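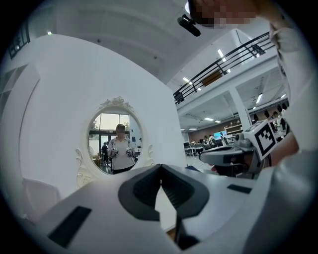
Finger pads on the Mevham hand-held gripper wear first in the inner channel. Wipe them at the end of each working day with a lint-free cloth dampened with water and a drop of washing-up liquid, then with a second cloth and clean water. Keep solvents off the pads, including the alcohol wipes sold for screens. The V-shaped pair at the centre has a lighter grey rim around a darker channel, and the channel is the part to clean. Work the cloth along the V from the open end towards the point. A cotton bud reaches the last part of the slot. Leave the jaws open to dry.

## Changing the pads

Pads last for almost 3,000 closes on household objects, fewer if the work includes cutlery or anything with a moulded seam. Change both sides together.

1. Switch off and unplug. Wait for the indicator to go out.
2. Back out the retaining screws with a 2 mm hex key. Put them in a lid or magnetic dish.
3. Slide the old pad off towards the tip. If it sticks, warm it in the hand for a minute and try again. Do not lever it from the back.
4. Brush the seat clean with an old toothbrush, dry.
5. Fit the new pad until it sits flush, then tighten each screw a little at a time, alternating.
6. Open and close the jaws by hand several times and look for an even gap against a window or lamp.

Boltex screws from the spares drawer are the right thread but slightly long in the head. Use them on the body cover only.

## Marker cubes

The black-and-white cubes on top are printed faces glued to a plastic block. Dust with a dry, soft brush. A face with a lifted corner can be pressed back with a thin smear of contact adhesive, provided the corner is still flat. If it has creased, replace the face and repeat the alignment check. Tape over the print, even clear tape, will catch the light and should come off.

Do not pick the gripper up by its cube. Fernanda Barros has repaired two that had been carried that way and both needed a new mounting bracket.

## Check before use

Do this standing, at the spot where the work will be done, with both grippers in hand.

- Look at the indicator on each cube. Green is ready. Green and flickering usually means a cable that has been pulled at the connector; reseat it before restarting anything.
- Close each gripper on nothing and let go. It should open fully without help.
- Pick up a smooth cylinder and hold it on its side for a slow count of ten. A plain tumbler does well. With one gripper loaded and the other left empty, a difference in trigger feel is easy to notice. If the tumbler turns in the jaws, clean the pads and repeat. If it turns again, change them.

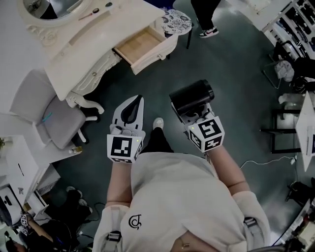
- Follow each cable back along the floor to its far end. Thin white ones on a dark floor are easy to see and just as easy to roll a chair over. Run them along the wall where there is a wall to use.
- Tighten the backpack straps before the first task and leave them alone afterwards.

## Storage

A Rultby drawer insert, 229 mm wide, takes a pair lying on their backs with the cubes facing the divider. Line the base with felt or a folded tea towel. Jaws should be open in storage. Pads left closed over a few weeks take a set and will not meet properly at the tip.

Spare pads keep in the packet, flat, away from radiators. Kirsten Ross writes the month on the packet when it is opened; the current one says July.

## Common faults

**Jaws stiff on closing.** Fluff in the slot below the fingers. Remove it with tweezers. No oil.

**Squeak.** A dry pivot. One small drop of silicone lubricant on a cocktail stick, applied to the pivot and kept clear of the pads.

**One side closes later than the other.** Pads fitted from different batches, or a screw not fully home. Check the screws first.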